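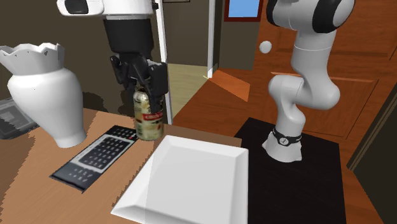

Figure 1. Beverage can, upright, with red band and printed label.

Jonska Packaging Recovery, Progress Report to the Skoslow Fund
2 August 2018

Collection at the Bratness site has run without interruption since February. Intake for the period was 1,230 kg of mixed cans, of which 603 kg was baled and sold. The remainder is in covered storage pending a second buyer.

Moisture in the bales averaged above the contract limit in two deliveries. Drain time before baling was extended. Saber Street drop-off opened with 200 registered households against a target of 130. Spending is within budget. The replacement baler belt is still on order.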